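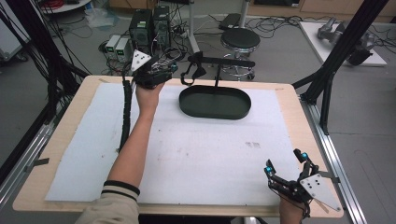
Mekdes Wako asked why a tray needs a rim when a flat board can carry things too. The answer has to do with friction and slope.

An object on a flat board stays in place because of friction, a force between two surfaces that rub together. If the board tilts too far, gravity pulls harder along the slope than friction can hold, and the object slides. A rim is a low wall around the edge. It blocks the slide. An oval tray, like the dark green one, has a rim that curves all the way around, with no corners for crumbs to collect in.

Paper under a tray does a different job. It covers the table and catches spills. A loose sheet moves when something is pushed across it, so the edges are fixed down with tape.

Test it at home. You need a tray, a flat board and a coin.

Put the coin in the middle of the board. Lift one end slowly. Stop when the coin moves, and measure the height of the raised end. Do the same with the tray. Repeat each test 4 times and write down every result. The coin may slide in both tests, but a rim taller than the coin should stop it at the edge.

Word list
Friction: a force that resists sliding.
Rim: a raised edge.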